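Hand-held grippers vs. teleop for table clearing

pornden_dave
We have a cell that has to clear small mixed items off a round table. Up to now everything was shown by remote control with a leader arm. It works but it is slow, and the operators get tired after 20 minutes. Has anyone switched to hand-held grippers for this? I need a rough idea before April.

Skondico
Switched last year. One person with a gripper in each hand gets through a session much faster than on the leader arm. You feel the object, so you don't crush paper cups while learning how hard to squeeze.

tbarany
I would be careful. A person's wrist does things the arm can't. We recorded 3,954 demos by hand and had to throw out a good part of them when the arm couldn't reach the same poses. With teleop, anything you record is something the arm has already done.

Skondico
You can check reach while recording. Ours beeps when the pose is outside the limits. Annoying, but people learn.

tbarany
It doesn't check speed, though. Our people were quick and the arm was not.

Cormac Brophy
I use both. By hand for the bulk, then 15 or so by remote control on the real arm for each new type of object. Slow down on purpose when you do it by hand. Also move the items between takes. If the cup is always in the same spot, the policy learns the spot.

pornden_dave
What do you put on the table? We have only been using boxes.

Cormac Brophy
Boxes are the easy part. Add sponges, markers, flat packets, and lay some cups on their side. Let things lean on each other.

prerico
Disagree on leaning things for a first set. Start with 3 objects spaced apart, get that working, then crowd it. We started crowded and couldn't tell what was failing.

Cormac Brophy
Fair if you're starting from nothing. Dave already has a working cell, so I'd go crowded now. For a cup on its side, bring the pads in low with one on each side of it, and close slowly. My table has looked like this lately:
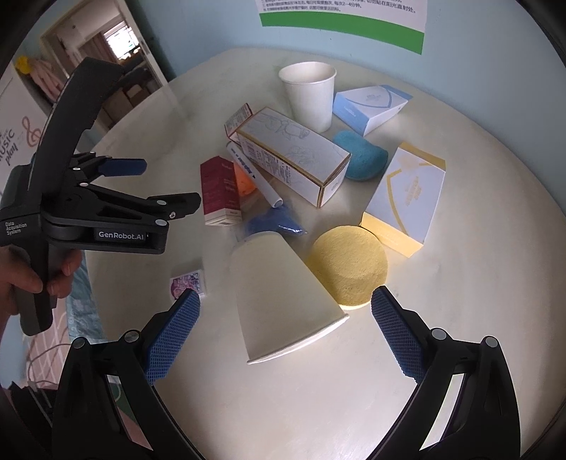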